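Folding clothes on the bed: your questions answered

Last updated August 17, 2021

I get a lot of messages about laundry. Far more than I get about anything else on this site, which tells you something about my readers (and me). Most of them boil down to the same handful of questions, so I've put the answers in one place.

Why do you fold on the bed and not on a table?

It's the biggest flat thing I own! My kitchen table is tiny and usually has breakfast on it. A bed is about the right height if you kneel beside it, and there's another advantage, namely that you can't go to sleep until you've finished. My old housemate Radek swore by the ironing board and spent half his life picking T-shirts up off the floor.

Should I make the bed first?

I say pull the duvet up and leave it at that. You want it more or less spread out so that small things don't vanish into the dips. It doesn't have to look like a hotel. If you've got a dark duvet then watch out for fluff -- give it a quick shake afterwards.

What order do you do things in?

Big things first. Hoodies, jumpers and jeans take up all the room, so once they're done you can see what's left. Then T-shirts, then pants, and socks at the very end. Isamu Honda wrote to tell me he does it the other way round, socks first, to get the boring bit over with. Fair enough, Isamu, but I'd lose heart by the second pair.

How do I fold a hoodie with a zip?

Do the zip up, all the way, or the front will slide about. Lay it face down, smooth the back with your hands, and fold each side in with its sleeve lying straight down. Fold the hood down flat over the back, then bring the bottom up in two goes. Tuck the drawstrings inside the hood before you start or they'll dangle out of the drawer and get shut in it. I've done that 100 times.

Can I just hang hoodies up instead?

You can, and plenty of people do. I find the heavy ones go a funny shape at the shoulders, so mine live in a drawer. The thin ones I'm not fussy about.

What about socks -- ball or fold?

Fold. Lay one on top of the other, toes together, and fold in half, or in thirds if they're long. Balling them up stretches the cuff, and then they slide down inside your wellies, which is my least favourite feeling in the world. Patterned and stripy socks are easier to pair than plain ones, so if you're buying new, go for a stripe!

Do you sort by colour?

Only when I'm in the mood. A green pile is rather nice to look at, though.

Green hoodie on the bed, the sock with the dark band, and more green cloth:

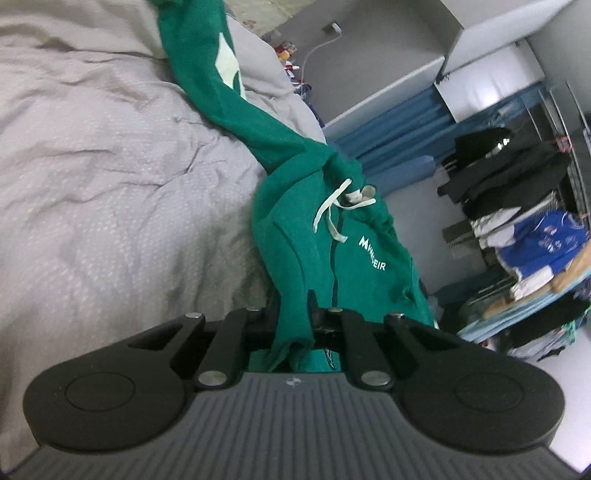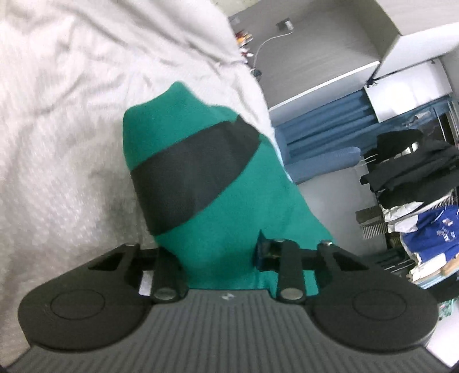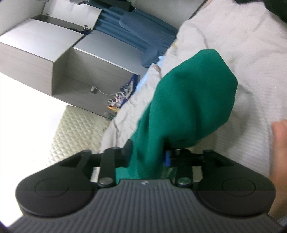
What do I do with odd socks?

Keep them in a bag on the back of the door and go through it every September. Anything still single after that becomes a duster. Nicanor Mendoza, who has six children and my deepest sympathy, buys everybody the same sock in the same colour and says he hasn't paired one in years.

My piles fall over before I get them to the drawer. Help?

Make them shorter. Two small trips beat one big wobbly one, and put the heavy things at the bottom.

Can I send you a question?

Please do! Use the contact form and I'll add it here when I get a minute, probably after I've done the towels.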